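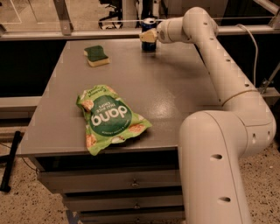
Work on the shared kitchen at the Plidach building continued through this period, and the clean-up side is now close to finished. The benches were cleared and wiped down first, then the drawers underneath were emptied and relined. Most of what still turns up on the benchtops is small stuff from people's breaks: the gray table, for example, with a crumpled Dang rice chip bag at the front, a dark blue can at the back and a green and yellow sponge. We have asked users to put their own packets and cans away before they leave, and a notice to that effect went up beside the sink.

Spending

We have spent $790 of the grant to date. The largest item was drawer liners and storage tubs from Dokero. The rest went on cleaning supplies, two lidded bins and labels. Receipts are attached to the email this report came with. The quote for the new tap came in higher than expected and we have not accepted it yet.

Use of the kitchen

There are 31 people on the sign-up sheet. The Vomska lunch group uses the room most and has been good about leaving it tidy. Afternoons are less reliable. Elisa Cirillo has drawn up a roster so that one person from each group checks the benches, empties the recycling and rinses out the sponges at the end of the session. Sponges are replaced every second week.

Problems

The recycling bin is too far from the eating area, and cans get left behind as a result. We will move it next to the door. Three of the drawers stick and one has lost its runner. Katia Testa has looked at them and thinks they can be repaired without replacing the whole cabinet, although the colour of the new fronts may not match.

Next steps

Repair the drawers and move the recycling bin.
Get a second quote for the tap.
Label the dry goods shelves.
Go over the roster with each group and change the times where they clash.

We expect the remaining work to be done by September and will send the final figures then. We would also like approval to put any leftover money toward a second set of storage tubs.

Katia Testa
June 15, 2022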